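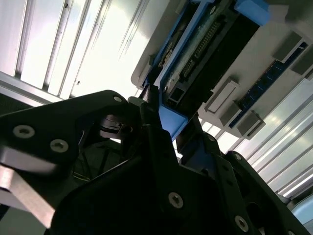 En Skornamley comparamos durante el mes de febrero dos pinzas para el desmontaje de ordenadores usados: la Kestik, de dedos finos, y la Skelari, de dedos anchos con goma. Recibimos muchos correos con las mismas dudas y las reunimos en esta página. La prueba que más interés despierta es la del pestillo de plástico azul, que la Kestik empuja con la punta de un solo dedo, sin cerrar la pinza. Con la Skelari no conseguimos hacer lo mismo de manera fiable.

¿Qué tareas entraron en la comparación?

Cuatro: soltar un pestillo, sacar el disco duro con su soporte, colocarlo en la bandeja y retirar un módulo de memoria. Cada pinza hizo 60 intentos por tarea, con el mismo brazo y los mismos puntos de partida. No contamos como éxito un intento en que el operador tuvo que tocar la pieza.

¿Por qué no probaron con tornillos?

Porque ninguna de las dos pinzas está pensada para eso. Un destornillador automático es otra herramienta y necesita otro presupuesto.
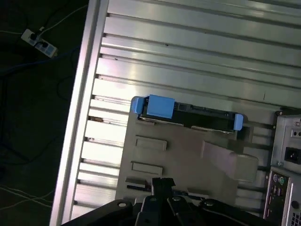 El presupuesto fue también el motivo de dejar fuera una tercera pinza, que el proveedor solo alquilaba por meses completos.

¿Cuál agarra mejor el disco duro?

Para el disco solo, la Skelari. La goma perdona un error pequeño de posición y el disco no gira. Cuando el disco lleva las lengüetas de plástico del soporte, preferimos la Kestik, que entra en los huecos estrechos y no dobla nada. Si usted trabaja con discos de varios formatos, le recomendamos pedir los dos juegos de dedos antes de decidir.

¿Cuánta fuerza hace falta?

Menos de la que pensábamos. Empezamos con un valor alto y lo bajamos poco a poco. Para el módulo de memoria el controlador Shojaei queda limitado al nivel más bajo – con el siguiente nivel ya se marcaba el borde.

¿La cámara de muñeca es suficiente?

Para acercarse, sí. Para el último centímetro, depende. Los dedos tapan una parte de la pieza y el metal brillante produce reflejos. Nosotros usamos también una cámara fija, y la recomendamos a quien tenga sitio para montarla.

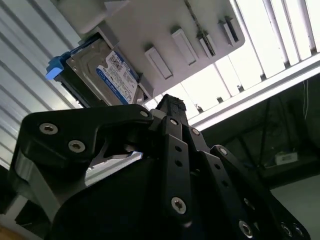
Conviene calibrar las dos cámaras el mismo día. Una vez calibramos solamente la de muñeca y perdimos una mañana buscando un error que estaba en la otra.

¿Cuánto duran los dedos?

La Kestik llegó a 4.000 ciclos sin cambio de dedos. En la Skelari cambiamos las gomas una vez, cuando empezaron a despegarse por la esquina. El cambio es fácil, pero después hay que ajustar otra vez el cero.

¿Qué precio tienen?

Pagamos 897 euros por la Kestik, sin el cable. La Skelari nos la prestaron y por eso no damos su precio. El juego de gomas se vende aparte.

¿Puedo usar otro controlador?

Sí, pero no lo hemos probado con paciencia. Con el Shojaei las dos pinzas funcionaron desde el primer día, salvo un retraso de 300 milisegundos en la Skelari que se corrigió en la configuración.

Compartido 41 veces | 3 comentarios
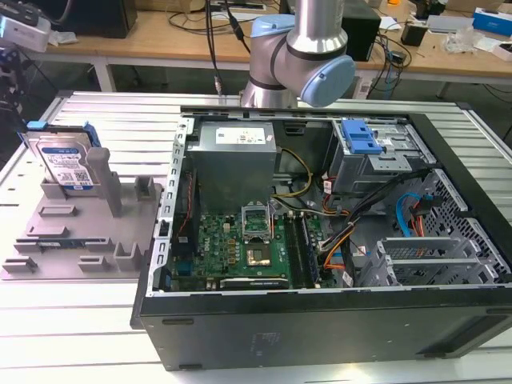 Saeed Babaei: Mi experiencia con la Skelari es parecida. Sujeta muy bien, pero en los pestillos pequeños resbala. ¿Han pensado en poner un dedo de cada tipo?

Skornamley: Gracias, Saeed. Lo pensamos, pero el cierre queda descentrado y habría que repetir la calibración.

Anónimo: ¿Publicarán los valores de fuerza por tarea? A mí me serían más útiles que el precio.

Contacto: formulario de Skornamley | © Skornamley, todos los derechos reservados | Volver arriba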